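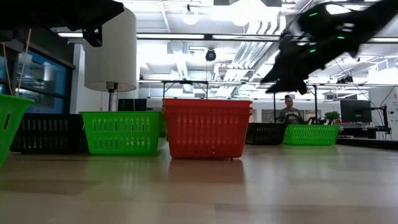
One buyer in Wastau wrote that the Hedlund oil had gone onto her dining table in August and that she should have bought the bigger can, as the leaves took more than she had planned for. Please measure the leaves as well as the main top before you order.

Hedlund Table Oil

A clear finishing oil for wooden tabletops, desks and shelves. It brings up the grain and can be patched later without stripping the whole surface. Sold by Cameck, packed at our Haken warehouse.

Product details
Item number: 553
Finish: clear, satin
Use: indoors only
Coats on bare wood: 3
Time between coats: 4 hours
Coverage: 185 square feet per can, one coat

Before you start
Sand bare wood with the grain and wipe off the dust with a dry cloth. Old varnish has to come off completely – the oil can't soak through it. Tops with a laminate or printed surface are not suitable. If you are not sure what you have, try a spot on the underside first.

Applying the oil
Stir the can, don't shake it. Pour a little onto a lint-free cloth and spread it thin, working along the grain. Leave it for 15 minutes, then wipe off everything that has not soaked in. Oil left standing on the surface dries sticky and has to be rubbed back with a fine pad.

Leave the top bare overnight after the last coat. Light use is fine the next day, but keep tablecloths and rubber mats off it for a week.

Care
Wipe with a damp cloth and a drop of dish soap. For a dull patch or a ring from a glass, rub lightly with a fine pad and put on one thin coat – there is no need to do the whole table.

Safety
Rags soaked in oil can heat up and catch fire by themselves. Lay them flat outdoors to dry, or put them in a metal container filled with water and close the lid. Keep the can away from children.

Delivery
Orders placed before noon ship the same day. The large can is out of stock and will ship from 5th November. Unopened cans may be returned within 30 days. Tinted versions are listed separately under Hedlund Color Oil.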